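Tool Library Moves to Winter Hours

October 2024

The Bunport Tool Library goes to its winter schedule at the start of November. The counter will be open two evenings a week and all morning on the weekend. The drop box on the Halim Street side stays unlocked during those same hours and is shut the rest of the time. Please do not leave tools on the step. 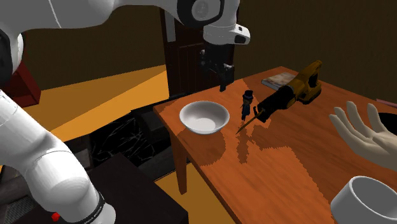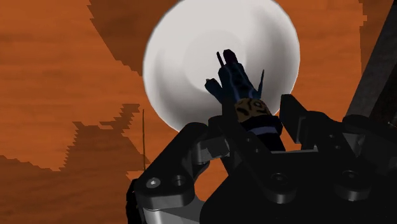
Two computer-rendered views, both with a lot of orange-brown.

The library now has 233 members, up from 192 a year ago. Those 41 new households have mostly come from the streets north of the canal, where Tamara Pasichnyk put flyers through doors in the spring. She plans to do the south side next and could use a second person with good shoes.

Dues stay the same for the coming year. If you joined before the summer, your renewal slip will be in the mail with the next newsletter. You can pay at the counter or send a check. Members who are two months behind can still return tools but can't take new ones out.

Loan periods

Most items go out for a week. Starting in November the following go out for 5 days only: tile cutters, floor sanders, the larger of the two pressure washers, and anything with a yellow tag. These had the longest waiting lists over the summer, and the lists did not get shorter when we asked people to hurry.

Late fees are unchanged. If you know you will be late, call before the tool is due and we can usually add a day -- unless someone is waiting for it.

Ladders must be tied down at both ends before they leave the lot. Bring your own straps. We used to lend straps and we no longer have any.

Repairs

Deming Liao has finished going through the cordless drills. Nine were put back on the shelf, four went for parts, and one is still on his bench waiting for a switch. He asks that members return batteries in the case with the drill they came with. The older batteries look the same as the new ones but do not fit the same chargers.

The wet saw is out of service until the pump is replaced. The part is ordered. The brown router table has been retired after a long run, and the fence from it is free to anyone who wants it.

Fall sharpening night

Archie MacKinnon will sharpen hand tools again this fall in the back room at Plavness Hall. Bring chisels, plane irons, kitchen knives, pruners or hedge shears, up to three per person. No serrated blades and no saw chains. Wrap the edges in cardboard or a towel and put your name on the handle with tape. Last fall he got through 27 pieces before the hall closed, and several people had to come back for theirs, so come early if you need yours the same night.

The date will be posted at the counter once the hall confirms it.

Wanted

A bench vise, four-inch jaws or bigger. Clamps of any length. A rolling cart that can take the weight of the table saw. Clear plastic bins with lids -- the lids matter, we have plenty of bins.

We can't take gas cans, paint, or anything with a cut cord.

Nadiia Pylypenko is handling donations while Khrystyna-Mariia Hordiienko is away. Leave a note for her at the counter with your phone number and what you have.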